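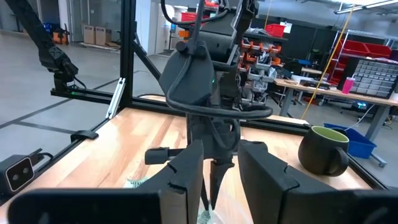 Monday, bag task, second round

Same setup as in November: thin plastic bag on the wooden table, mug left standing at the side, wrist camera recording at all times. The question is still whether the policy needs the wrist view to find the edge of the bag, or if the fixed view is enough.

Training set is now 1183 episodes. I removed the ones where the operator let go too early, so 1046 remain. I did not touch the Londero part of the data, it was already cleaned in Utomville.

Results, 16 trials for each condition:
Both views: 3 failures
Fixed view only: 11 failures

Most failures with the fixed view look the same to me. The finger comes down at a good place but stops a little too high, closes on air, and then the policy continues as if it holds the bag. The bag is translucent and the depth on it is very noisy, so I am not surprised. With the wrist view it corrects in the last moment -- sometimes two times.

One failure with both views was my mistake, I started before the arm was at home position. I keep it in the table anyway.

To do:
Repeat with the Flirkent checkpoint, same seeds.
Try a lower closing speed.
Ask the Chaiyaporn group which crop they use for the wrist image. Ours may be too tight.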